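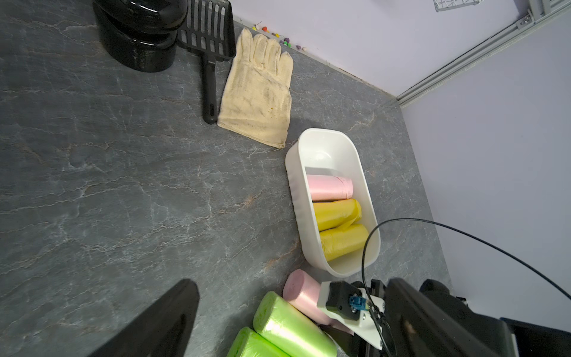

3.2 Workspace rules for packing trials

Figure 3. Wrist view during a packing trial: a white basket with three bin-bag rolls in it and further rolls on the counter beside it.

The rules in this section were drawn up for the Brannigan cell and later adopted, with small changes, at Hiltance. They cover the state of the work surface before and during a trial. Force and speed limits are dealt with in Section 3.4.

Rule 1. The container may be placed at any angle to the rear wall, provided that all of its rim can be reached by the gripper. In Figure 3 the basket lies diagonally on the counter. Its angle is not corrected between trials.

Rule 2. Items of one type may differ in colour within a trial. The rolls in Figure 3 are pink, yellow and lime green. Colour must not be used as a stopping condition.

Rule 3. Objects that play no part in the task are permitted on the surface and must be entered in the trial log. In Figure 3 these include a slotted scoop, a work glove and a black lidded pot. Small parts such as the beads along the rear seam are logged as a single entry.

Rule 4. Film-wrapped items are to be gripped across the body of the roll. Gripping by the loose ends of the film counts as a fault, even where the item reaches the container.

Rule 5. Cables at the wrist must be checked for free movement every 80 trials. A cable that touches the container during a placing motion ends the trial.

A trial is repeated if Rule 3 or Rule 5 is broken. Breaches of Rule 4 are kept in the data set and marked. The first version of the rules, dated February 6, 2020, also required a bare surface; W. Chambi proposed removing this after the August review, and the present wording of Rule 3 replaced it. The limit in Rule 5 was set at 500 trials in the same version.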